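Ottilie Tanner
Apr 1, 2025

Rainwater tank update. A few of you asked how we flush, wash and water the beans out here without a well, so I'm putting it all in one thread.

We are on the ridge road past Grivutley. The drilling company quoted us for a well and wouldn't promise we'd hit anything. The neighbor downhill has a well and it tastes like nails. So we went with roof catchment.

The house roof is standing seam metal, which is the best thing you can have for this. The shed roof is old asphalt shingle. I keep the shed water separate and it only goes on the flower beds.

Main tank is a Rultum, the squat one with the side manway. I wanted the tall one but the county form asks for a different footing once you go over a certain height, and the squat one fit under the deck anyway.

First thing in the line is a leaf screen at each downspout. Second is the first-flush pipe. That's a capped length of PVC standing straight up that fills with the dirty water off the roof before anything goes to the tank.

I made the first one too short. The tank water had a tea color all through the fall. I doubled the length and added a slow drip at the bottom so it empties itself between storms. Color went away after a couple of good rains.

If your first flush doesn't drain by itself you will forget to empty it. I did, most of one winter.

After the tank there's a small pump, a pressure tank, a sediment filter, a carbon filter and then a UV lamp. The kitchen tap has its own filter on top of that. Garden line tees off before the carbon so I'm not burning through cartridges on tomatoes.

Cost, since it's the question I get the most. The sediment and carbon cartridges run me $35 for the pair. The UV bulb is $100 and gets changed every June whether it looks fine or not. It will look fine. They keep glowing long after they stop doing the job.

The pump was $369. I bought a cheaper one first and it lasted less than a year, so add that in if you're keeping score.
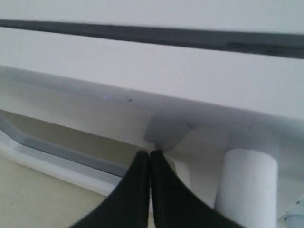
White on white. Could use some color.

Someone in Lima wrote to ask if this would work in a place with almost no rain. I don't know. We get rain in most months. My guess is you'd be looking at fog nets or trucked water down there, and I've never used either one.

On the low-flush toilet question. Ours is a Shiferaw and it's okay. It uses very little, but the long run of pipe to the septic tank needed more slope than the old one had. Have somebody look at your drain line before you buy any low-flush model. We had to dig ours up in two places.

Washing machine is a front loader. The gray water from it goes through a mulch basin to the fruit trees. Check your county rules on this. Ours allows it with a diverter valve and a label on the valve. The inspector did look for the label.

Things I would do over: put a shutoff on both sides of every filter. I only put one on the house side, and every cartridge change means draining the line into a bucket. It's a twenty-minute job that should take five.

Also put in a real level gauge. I used a float on a string with a weight on the outside of the tank. It works until the string freezes, and then it tells you the tank is full all January.

Getting the water tested: the county lab has a kit, you fill the bottle, you drive it in the same morning. Don't take it off the garden spigot. Take it from the tap you drink from, and take the aerator off first.

We have run low one time. It was a dry late summer and we had guests. We had a load of water trucked in, and now I stop watering the lawn once the tank is at half. The lawn comes back.

I'll post the parts list when I find the notebook. It has the fitting sizes in it and I don't want to give those from memory.

Replies are open. If you're asking about permits, say which county you're in.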